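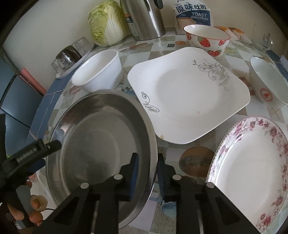 Bowls, plates and a steel basin on a tiled kitchen tabletop.

Jutemell Opens Tableware Reuse Counter in Retport

RETPORT, 2 January 2023 – Household goods reseller Jutemell has opened a counter for used bowls, plates and kitchen basins at its store in Retport. Residents can bring in tableware they no longer need and take home pieces left by others for a small handling fee.

The counter is run together with De Bruijn, the secondhand wholesaler that already supplies the store with pots and glassware. It follows a trial in November at Jutemell's smaller branch in Pleltness. During the trial, 534 pieces were handed in, most of them single plates and bowls from sets that had been broken up over the years.

Jutemell says that odd pieces were the main reason for starting the service. Many kitchens hold a mix of plain white dishes, floral plates and printed bowls that do not match, along with one or two large basins for washing vegetables or mixing. Thrift stores often turn such items away when they do not come as a set. The Retport counter will take them one at a time.

Accepted items include dinner plates, side plates, soup bowls, rice bowls, serving dishes and stainless steel basins of any size. Square and round shapes are both welcome, and so are patterned pieces. Faded prints are fine. Items with chips on the rim, cracks or loose handles cannot be accepted. Electric kettles and other powered appliances are not part of the program.

Dishes should be washed and dried before drop-off. Visitors are asked to wrap china in newspaper or a kitchen towel and to stack plates on edge in the box. Steel basins can be carried in as they are, and smaller bowls may be packed inside them. Each household may leave up to 3 boxes per visit.

Everything handed in is checked at the counter, washed again in the back room and placed on open shelves sorted by size. Plates and bowls in the same color range are kept near each other so that shoppers can put together a table of their own. Basins are stored on the bottom shelf.

The shelves in Retport have room for about 1,000 pieces. When they are full, extra stock will go to De Bruijn's warehouse and return as space opens up. Pleltness will keep a drop-off box by the entrance, but its shelves have been moved to the Retport store.

The counter is open during regular store hours. No appointment is needed to leave or pick up tableware. A full list of accepted items is posted at the entrance of both Jutemell stores.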